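Altkleider und Stoffreste: neue Annahmezeiten in Vonport

Die Sammelstelle von Limari in Vonport nimmt ab September an 4 Tagen pro Woche Textilien an. Im ersten Halbjahr kamen dort 636 Säcke zusammen, darunter viele Wintermäntel, Decken und Vorhänge. Gut erhaltene Stücke gehen in den Verkauf, der Rest wird sortiert und als Putzlappen oder Füllmaterial weitergegeben. 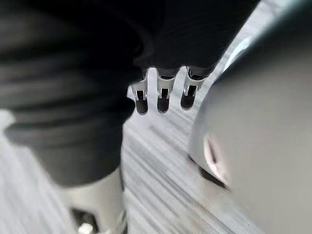 Bitte nur saubere und trockene Ware abgeben, Schuhe paarweise zusammengebunden. Teppiche, Matratzen und stark verschmutzte Arbeitskleidung können nicht angenommen werden - dafür ist weiterhin der Wertstoffhof zuständig. Wer größere Mengen bringt, etwa nach einer Haushaltsauflösung, meldet sich vorher bei Jingyi Fu an.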